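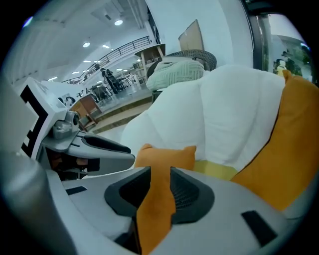 Figure 4.1. White quilted armchair with orange cushion, dark piping at the edge. Behind it, a pale green knitted cushion on a chair with a dark woven back.

Unit 4: Loose Cushions and Seat Covers
Course handout, Soft Furnishings Care and Arrangement
Cletthorpe Evening Program, revised 24 August 2021

4.1 Scope

This unit covers loose cushions on upholstered and woven seating. Fixed seat pads are covered in Unit 5. Bring the Unit 3 fabric chart to class; the fiber codes used below are the same.

4.2 Terms

Cover: the removable outer layer.
Insert: the filled inner pad. Filling may be feather, foam, polyester fiber or a blend.
Piping: a fabric-covered cord sewn into the seam around the edge of a cover.
Corner: the point where two seams meet. A corner with no filling behind it is called an empty corner.
Face: the side turned toward the room.

4.3 Surface and cushion

A cushion keeps its position by friction and by its own weight. Smooth covers slide on smooth seats. Knitted covers hold well against an open weave, but the yarn can catch on broken strands. Check a woven back with the palm of the hand before a knitted cushion is set against it. Any strand that can be felt should be trimmed or tucked in first.

Quilted seats behave differently. The soft segments leave shallow channels between them, and the lower edge of a cushion tends to settle into the nearest channel. Crumbs and lint collect in the same place. Vacuum the channels with the narrow nozzle on low suction, working from the back of the seat to the front.

In Figure 4.1 the orange cushion leans at the side of the armchair with one corner up. The piping contrasts with the cover, so its line can be followed easily when checking for twist. On a cover with matching piping, run a thumb along the seam instead.

4.4 Handling

Lift a cushion with both hands under the insert. Lifting by one corner puts the full weight on two short lengths of seam and draws the cover away from the filling. A rumpled or empty corner is the usual result. Repeated corner lifting also opens the stitching next to the zipper.

To refill an empty corner:

Open the zipper fully.
Reach inside and take hold of the matching corner of the insert.
Push it into the point of the cover and hold it there from outside.
Work along the seam toward the next corner.
Close the zipper and tap both faces flat.

If the corner stays empty, the insert is too small for the cover. The Grulodum sizing sheet, handed out in February, lists insert sizes by cover size. Use an insert one size larger for fiber filling. Foam inserts are cut to the cover size.

4.5 Light colors next to strong colors

Orange, red and dark blue covers may release dye onto white upholstery when damp. Test each strong color before it is placed on a white seat. Press a damp white cloth on an inside seam for 90 seconds, then let the cloth dry and inspect it in daylight. Any mark on the cloth is a fail. Failed covers are washed separately and tested again. After a second fail, keep the cover off light upholstery.

Piping is tested separately from the cover. It is often cut from different cloth and may fail when the cover passes.

4.6 Care by cover type

Plain woven: machine wash cool if the label allows, zipper closed, inside out.
Cable knit: hand wash, press in a towel, dry flat. Do not hang. The cables stretch under their own wet weight.
Piped: as for the cover fabric, but reshape the piping by hand before drying. Cotton cord can shrink and pucker the seam.
Quilted upholstery: vacuum and spot clean only, unless the maker's label states otherwise.

4.7 Record sheet

Complete one line of the Wekus sheet for each cushion in your practice set. Enter cover type, fiber code, piping (yes or no), dye test result and insert size. Leave the last column blank until the second session. The sheet has a limit of 200 characters in the notes field, so use the codes from Unit 3.

4.8 Practice task

Work in pairs at one seat. Remove all loose cushions and stack them face up on a clean table. Inspect the seams and corners, vacuum the seat, run the dye test on any strong color, and return the cushions with zippers down. Your partner checks each corner by hand and signs the sheet. Then change places.

4.9 Reading for next session

Rotich course reader, page 274 to the end of the chapter on seat pads. Bring one foam insert and a tape measure.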